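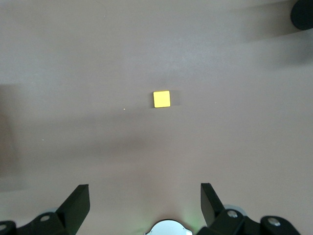
Small yellow cube on a tabletop

Week 2: Section Houses and the Mexican Settlement at Kasesska

Notes for the lecture and for the discussion section that follows. Read these together with the interview packet. Terms in capitals may come up again in later weeks.

Background

The Femar line reached Kasesska before there was much of a town there. The railroad wanted a division point where engines could be serviced and crews changed, and the flat ground north of the river suited it. A roundhouse, a coal chute and a freight yard came first. Stores and a hotel followed on the south side of the tracks.

Track work was divided into SECTIONS. Each section had a foreman and a gang of laborers who replaced ties, tightened bolts, cleared weeds and shoveled snow. The earliest gangs at Kasesska were mostly Irish and German. Later the company turned to Mexican workers, hired through labor contractors in El Paso. The contractor paid the fare north and the railroad took it back out of the men's wages, along with charges for food and blankets.

Most of the first men came without families and planned to go home in December, when the ground froze and the gangs were cut. Some did go home. Others found winter work in the roundhouse or the ice plant. Once men were staying through the winter, wives and children began to come as well, and the settlement changed in character.

Housing

The company's first answer to housing was the boxcar. Old freight cars were taken off their wheels and set in a row on a siding at the east end of the yard. The row had 18 cars at its largest. A family usually had one car, sometimes divided down the middle with a plank wall so that two families could share. Water came from a single tap beside the tool shed. The company owned the cars and the ground under them, and a man who quit or was fired had to move his family out.

Residents altered the cars a good deal. They cut windows, built lean-to kitchens, dug root cellars and planted gardens along the right of way. The section foreman was supposed to stop this and mostly did not. In his interview Refugio Figueroa, who was born in the row, remembers his mother's garden in more detail than the inside of the car. He lists corn, squash, chiles, onions and a peach tree that never gave fruit.

The name used by people who lived there was La Fila, "the row." The newspaper called it the Mexican camp. Watch for this difference in the sources. "Camp" suggests a place people are about to leave, and the paper was still using the word when the oldest children of the row had children of their own.

The move to Alvarado Street

Ownership of land was the main goal for many families, and it came slowly. Lots in the town proper were not sold to Mexican buyers. The rule was not written into any ordinance. It was kept by the real estate office and by the bank. Land on the low side, near the slaughterhouse and subject to flooding, could be bought, and a farmer named Cludton divided a piece of it into narrow lots and sold them on installments.

The first street through the Cludton lots became Alvarado Street, after the first family to finish paying. By the time of the second school survey the neighborhood had nearly 800 people, and the row was half empty.

Many of the houses were built from salvaged railroad lumber. Floors were laid with grain doors, the heavy boards used to close off boxcar openings when wheat was shipped. Students who visit the neighborhood should look at the older porches, where some of these boards can still be seen.

Institutions

The mutual aid society, or MUTUALISTA, was founded in the row and moved to Alvarado Street with its members. Dues were collected each payday. The society paid for burials first and for sickness second, and when money was left over it paid for a band. Aurelio Trujillo kept its books for many years. His ledgers are the best single source for the neighborhood, with names, hometowns, dues paid, and notes on who had moved away and where.

The parish came later. Families first attended the German church on the south side, where they were asked to use the back pews and where a separate early Mass was eventually set up for them. Gisela Kuhlmann, whose father was an usher there, describes this arrangement in her interview. She gives it as a child's memory and says she did not ask about it at the time. Compare her account with Getsemaní Aguirre's, which covers the same church from the other side of the aisle and adds the collection of money for a separate chapel.

The school question is left for next week. For now, note only that the children of the row went to a two-room building owned by the railroad, and that the district counted them for state funding.

The shop strike

When the shop crafts walked out, the company brought in replacement workers and housed them inside the roundhouse fence. Section laborers were not members of the striking unions, and in most places the unions had not let them join. Some section men at Kasesska were offered shop jobs at higher pay. Some accepted, and some of those kept the jobs after the strike ended.

Historians of the town have generally told this as a story about the strikers. Isauro Cervantes, whose grandfather took one of the shop jobs, objects to this in his essay in the packet. He argues that the section men had their own quarrel with the company, over boxcar rents and deductions, and that they judged the strike by whether it would help with that. His evidence is partly family memory and partly the Trujillo ledgers, which show dues rising in the months after. Consider how far the ledgers support him. A rise in dues shows that more men could pay. It does not show what they thought.

Sources and their limits

Company payrolls list section men by number as often as by name, and spellings change from one month to the next. The census taker skipped part of the row. The newspaper printed accidents and arrests and very little else from the neighborhood until the returning servicemen's parade. The interviews were recorded late, mostly with people who had been children, and they say more about kitchens, school and church than about wages.

For discussion section

Read the Figueroa and Kuhlmann interviews and Cervantes's essay. Bring 2 pages of notes, handwritten or typed. Mark at least one place where two sources describe the same thing differently and be ready to read both passages aloud. The ledger pages are on reserve at the library desk and may not be taken out of the reading room.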